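3.2 Where things live: containers, storage and the spice row

We began the study with a plain question. When people put small kitchen goods away, what do they go by - the shape of the container, its colour, its lid, or the words on it? The answers turned out to be far richer than we had hoped, and this section sets out the goods and the storage around them before we come to the sorting itself in Section 4.

The material comes from the Giltunard collection, which now holds 3,492 short written notes by people describing how they store food at home. Sachiko Mizuno and Pacita Galang read every one of them. A great many begin with storage and get to the food only later. Writers tell us which shelf is too high, which box was bought for something else, and what ended up on the floor for a month in January and stayed there. We found this delightful, and it changed our plan. We had meant to look only at containers on a work surface, but the notes made it clear that the surface is one stop on a longer path that includes shelves, bins, boxes and whatever floor is free.

For that reason we treat the whole room as storage. Open compartments stacked in tiers invite a rule of one kind of thing per slot. A loose bin on the floor invites no rule at all, and people use it for goods they have yet to decide about.
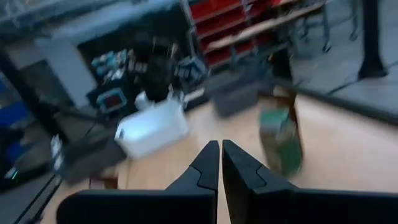
Galang's term for this second sort of place is a "waiting spot", and we have kept it throughout the paper. Waiting spots appear in more than 1,000 of the notes. They are mentioned fondly, on the whole. One writer says that the bin by her table is where the kitchen does its thinking, and several others describe the same habit in plainer words. Earlier work in our group, the Trullow survey, left such places out because they were hard to code. We now think they deserve a study of their own.

The work surface comes next on the path. Its main feature, for our purposes, is that things stand on it side by side and can be compared. Galang and Renji Higuchi proposed that lids matter most at this stage. Jars with matching lids are read as a set even when they stand well apart, and a set is much easier to put away than the same number of odd items. Trays and open containers work in another way. They mark out a small area and say, in effect, that whatever lies inside belongs together, be it a vegetable and a utensil or two things with even less in common.

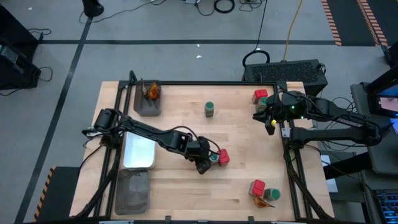
Higuchi tested the idea on paper first, asking 20 people to draw their own kitchen surface from memory. Lids came out well. People who could not recall the shape of a jar often had the colour of its lid, and they drew it with real confidence! Trays did less well, and 9 of the drawings left them out altogether. Simone Araújo has pointed out that a tray may be so much a part of the surface that it no longer counts as a thing, and we return to her point in Section 5.

Spices were the most rewarding group by a long way. They come in pouches, tins and glass, the sizes differ, and the printed names are often small. A shopper who buys from several places will soon own a row in which hardly any two packs match. Yet in the notes people speak of "the spices" as a single family, with a home of its own, and they are firm about what may join it. We wanted a row that kept this variety, with dried herbs beside pouch and tin, and with a shared label on some of the goods to help the eye along. Figure 3 gives the row as we used it.
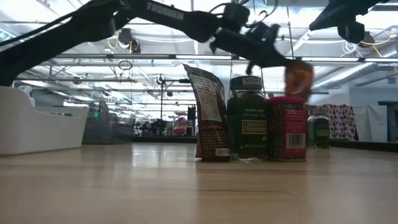 Figure 3. Spice containers on the wooden tabletop, including a stand-up pouch, a jar of organic oregano and a red and pink tin. The pouch and the jar carry a white "SPICE" sticker.

The stickers follow a suggestion by Shota Mizuno. In the notes, home-made labels usually name the family and leave the maker's print to say which member it is. We had expected the reverse. A single word on a lid or near the base of a pouch does a different job from the maker's label, and the two seem to sit happily together. Mizuno calls this the Imai rule, after the storeroom where he first came across it, and has since found it in the Grindura notes too, where pulses and teas are treated in much the same way.

Two limits should be noted. Our goods are small enough to lift easily, so weight plays no part in what follows. We also say little about smell, although the notes mention it often and with great feeling, above all where cumin is concerned.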